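CRJ 397 – Reporting on Crime and the Courts
Handout 4: From Arrest to Arraignment
Instructor: Brisa Lozano
Revmont College, Department of Journalism

Purpose of this handout

Students will be expected to follow a criminal case through its early stages and to describe each stage correctly in print. The terms below are often confused, and an error in any of them can harm a person who has not been convicted of anything. Read the handout before the session on 2/19/25 and bring it to class with your copy of the Olaniyan case packet.

1. Arrest and charge

An arrest is the act of taking a person into custody. A charge is a formal accusation that the person committed a particular offense. The two often occur on the same day, but one does not always follow the other. A person may be arrested and released without charge, and a person may be charged while still at large or by means of a summons.

Write "was arrested on a charge of burglary" only when a charge has been filed. The wording "arrested for burglary" suggests guilt and should be avoided in all coursework.

2. The warrant and the supporting affidavit

An arrest warrant is signed by a judge or magistrate who has found probable cause. The facts are normally set out in an affidavit sworn by an investigator. Once unsealed, the affidavit is often the most detailed document available to a reporter in the first days of a case. It remains one side's account. Attribute every claim drawn from it – "according to the affidavit" is sufficient – and do not merge its statements with your own narration.

Where an affidavit is sealed, say so. Do not fill the gap with neighbors' guesses.

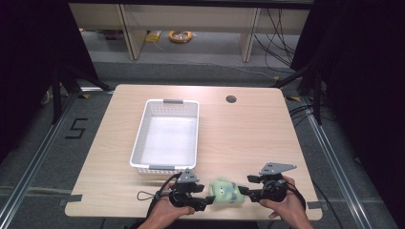
3. First appearance and bail

At the first appearance the judge informs the defendant of the charges and of the right to counsel. Conditions of release may also be set. Report the amount of any bond and the principal conditions, such as surrender of a passport or electronic monitoring. Bail is not a penalty, and a high figure is not evidence of guilt.

4. Arraignment and plea

At arraignment the defendant is asked to enter a plea. In some states this is combined with the first appearance; in others the hearings are weeks apart. Check local practice before filing. A plea of not guilty is routine at this stage and seldom deserves the headline.

5. Statements by counsel

Defense attorneys may confirm an arrest before the police do. Such confirmation may be reported with attribution. Contact the prosecutor's office for comment in every instance, and record the time of the call in your notes.

Assignment

Using the Olaniyan packet, write a news story covering the arrest and first appearance of the defendant. Cite at least two court documents in the text. A separate page should list any fact you could not confirm and the office you would contact to confirm it.

Stories are graded on accuracy, attribution and clarity, in that order. A misspelled name or a misstated charge lowers the grade by one full letter. Revised versions will be accepted until the first Friday in June.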